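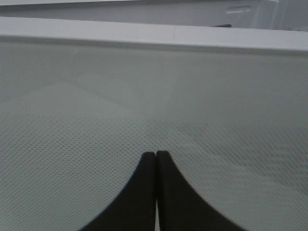

**From:** Gerardo Sala
**To:** Grutby household list
**Date:** Dec 24, 2019
**Subject:** Re: Cleaning a dotted panel

Dario Pagano wrote:

> I've taken on a flat in Plultstead that came with a few pieces from the previous tenant, and one has a large gray-green panel I can't get to look even. It has a pale rim along the top, then a smooth part, then very fine dots the rest of the way down. The smooth part wipes fine. In the dotted part I end up with streaks that follow the direction of the cloth.
>
> I've used dish soap and warm water, and then a spray from the hardware store, which made it worse. I don't know what the panel is made of and there's no label on it. Gunwood said they could sell me a replacement, but they want 146 for it and I'd like to keep the old one if I can.
>
> Is there a brush that works on this? And does the smooth part need to be treated differently?
>
> Dario

Dario,

I have the same layout on mine, smooth at the top and dotted below, and I went through the streaks too. I think you have two problems, and the spray is the first one. Most of those leave a film. On a smooth surface you buff it off without noticing. On small dots the cloth rides over the top and the film stays in between.

So get the spray off before you try anything else. Plain warm water, no soap, and change it as soon as it clouds. I went over mine three times on the first evening and twice more the next day. Press the cloth flat, hold it for a few seconds and lift. If you drag it you only push the residue into the next rows.

For the brush, I use a soft nail brush. A toothbrush works but it takes forever on a panel this wide. The dots on mine run in tight rows that also line up on the diagonal, and I get a more even result brushing along the diagonal, first one way and then the other. Small circles left marks I could see from across the room in the evening. Keep the brush damp. If water is running down you are using too much of it, and it will collect at the bottom edge.

Soap is fine once the film is gone, but use very little. I put 2 drops in a bowl. I've also used Piras powder, mixed thin, and it did no harm on mine. You don't know your material though, so try it low down in a corner first and leave it overnight before doing the rest.

The smooth part doesn't need the brush. Do it last, with a separate cloth, starting under the rim and working down. Stop where the dots begin. When I wiped straight through from one to the other I got a dirty line right at the border, and that took longer to remove than the streaks had.

Check the rim too. A pale rim shows finger marks, and dust sits where it meets the panel. A cotton swab gets most of it.

One more thing about judging the result. Look at it in daylight, and from both sides. Under my kitchen lamp the smooth part had lighter and darker patches that I scrubbed at for most of an hour – they were only light and shadow, and they moved when I moved the lamp. If a patch stays in the same place when the light changes, it's a mark. If it doesn't, leave it alone.

I wouldn't pay 146 yet. I asked Gunwood about a replacement in June and the color they showed me was noticeably greener than the one I have. If you do end up ordering, take a photo with you, or better, ask whether they will let you bring a sample home.

There's an older thread on textured surfaces in the archive, message 1123. Most of it is about refrigerator liners, but the part on drying is useful. The short version is to pat with a dry towel and then leave it alone until morning.

Let us know how the water-only pass goes. If the streaks are still there after that, tell us what the spray was.

Gerardo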